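Wanted: People to Help Clean and Prepare Tabletops, Tolunness Furniture Workshop

Tolunness is looking for people to join the finishing room from the end of August. We take in used tables, desks and small metal-framed pieces, clean them up and get them ready to go back out to cafes, schools and rental apartments. Last year 424 pieces went through the building, and with the new Vevness contract there will be more this fall.

The work is part time, 8 to 10 people on the list, called in as the trucks arrive. Shifts start at 7:30 in the morning and finish at 1 in the afternoon. You can ask for two, three or four shifts a week. We pay by the hour, every two weeks, and the first shift is paid like any other.

What you would be doing

Most of the day is spent at a bench with a table surface in front of you. You look it over, wipe it down, mark what needs attention and do the light work yourself - washing, erasing, hand sanding with fine paper, a coat of oil or wax at the end. Deep gouges, loose joints and anything to do with legs go to the repair side. You will also wrap finished pieces in blankets and help load them.
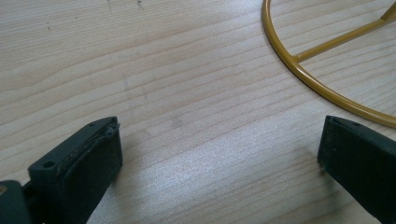 Light-colored wood makes up the larger part of what we handle, and it takes some patience. It shows everything. A few dark specks near one edge, a small gray smudge, a scuff you only notice from one side: all of it has to be found before any oil goes on. Where the light falls brightly across the grain the surface can look almost silvery, and the duller areas beside it are easy to pass over, so we teach people to walk around the table and look from both ends. You sand along the grain and never across it. A mark that could be pencil gets a soft eraser first, then a damp cloth, and sandpaper only if it is still there. Yellow wire pieces get the cloth and nothing rougher, including the places where two rods are joined.

Who we are looking for

You don't need experience in woodworking. You do need reasonable eyesight (glasses are fine), steady hands, and to be able to stand for most of a shift and lift one end of a table with a partner. Fine dust is part of the job. We supply masks, gloves and aprons, but if you have asthma please talk to us before applying.

You must be 18 or older. Basic spoken English is enough. Turkish is useful at the Kurtuluş pickup counter but not required.

Training

Aiman Ngui runs the finishing room and trains everyone who comes in. Expect two shifts beside him and then a week on plain tops before you are given anything painted or veneered. People who stay past three months can take the oil and lacquer course at Fevovero, which we pay for.

How to apply

Send a short note with your name, a phone number and the mornings you are free to Tülin Türkmen at the front office, or bring it in by hand before noon. No resume needed. If you have cleaned or refinished something at home, tell us what it was and what you used on it.

We call everyone back, usually within a week. Please come to the trial shift in closed shoes and leave rings and watches at home - they scratch the tops.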